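Ritska: frequently asked questions

Ritska is a pair of arms on a foam mat in a shared workshop in Flusmont. These are the questions that arrive most often, with the ones about world domination removed.

What is it for?
Stacking cubes, mostly. The long-term plan is sorting the workshop's hardware drawers. The long-term plan has been long-term since October.

Why do the two arms have different hands?
The left one has fingers like a person's, the right one a plain black gripper. We wanted to see which would be easier to live with. The gripper is easier. The hand gets all the visitors.

Can I print the wrist mounts myself?
Yes. Any printer with a decent bed will do it. Use 40 per cent infill and let the part cool before you pull it off. Ours are bright green because the shop had a reel of bright green going cheap, and we have grown to defend the choice. Do the screws up by hand. A power driver will go straight through the plastic, and then you will be printing another one.

What does it run on?
A second-hand desktop called Gimley and a control program we call Vachon, after nothing in particular. Vachon takes 10 seconds to start and rather longer to admit that a cable has come out.

How much did it cost?
We stopped adding up at 500 pounds, which seemed the healthy thing to do. Arms were most of it. The foam tiles were the best value by a distance.

Why a foam mat?
Dropped cubes don't chip, and neither does the floor. Push the seam between the tiles flat before each session – a raised tooth will tip a tower.

How do you lay out the cubes and the clear strips?
Stack the cubes near the middle, between the two arms, and lay the long strip on the side nearer the hand. The shorter clear pieces go by the bottom cube. Clear acrylic is a nuisance to spot from some angles, so check from both sides before starting.

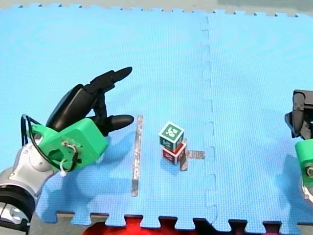
Can I come and have a go?
Members can, any evening after 7pm. Bring a charged laptop and keep your sleeves rolled up. The stop button is under the shelf by the door, and we ask everyone to press it once before they touch anything else.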